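Blog > Games > Online stuff

Posts Guides Screenshots About Contact

This site uses cookies to remember your settings. OK / More info

Marnata summer event, and why I have no mount

2026-08-16

Ok quick one, lunch break. The Marnata summer event went live and if you haven't logged in yet, go log in. The lantern goat is a mount this year. A real ridable goat with a lantern on a pole. I have wanted this goat since February when somebody found it in the test client.

How you get it: do the harbor quests, save up the paper tokens, trade them to the lady by the ferry. It costs 22 tokens. You get 2 a day from the quests. So eleven days if you never miss one, and I've already missed one. Great.

There's a bonus token from the regatta boss but only if your group finishes before the tide timer. Our group did not. Twice! Gopinath pulled early, Yayra was still buying food, I fell off the boat. Tharindu kept saying "we can still make it" while the water was over his head.

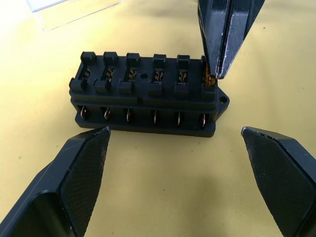 What's changed from last year

Not a lot of it is big, but a few things matter if you're planning your week.

- Tokens are account wide now. Finally. Alts can pitch in.
- The ferry doesn't go to Abugri during the event, you have to ride round by the cliffs. Leave early.
- Fireworks stack to five and then they vanish when you zone, so use them.
- The hat from last year is back on the vendor. Same hat, new color, kind of a mustard. I bought it anyway.

They also moved the fishing contest to Norkier, a zone I never go to becuase of the bats. It's nicer than I remembered. Good music by the lighthouse. Fishing there is slow with the starter rod though, borrow a better one if your guild bank has any.

Server stuff: Rutel was full both evenings I tried, long queue, then a kick right at character select. If you have a character somewhere quieter, use that one for the dailies. Should work fine with the shared tokens. 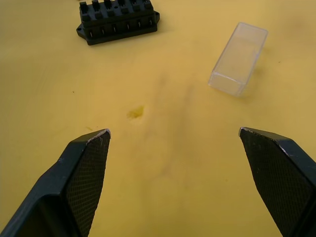

Veronika Győri

One more thing, the goat does NOT swim. Kwabena got his through a gift code from the stream and rode it straight off the pier, and it just dumps you in the water. Same as the old donkey. Bit disappointing, but the lantern lights up at night and it does a little hop when you jump, so I still want it.

Also if anyone knows where the third message bottle is, comment please. I have the one under the pier and the one in the bell tower. Went up and down the beach for ages last night and all I found was crabs.

Running the regatta again tonight with whoever's on. Healer wanted, prefereably one who can stay on a boat.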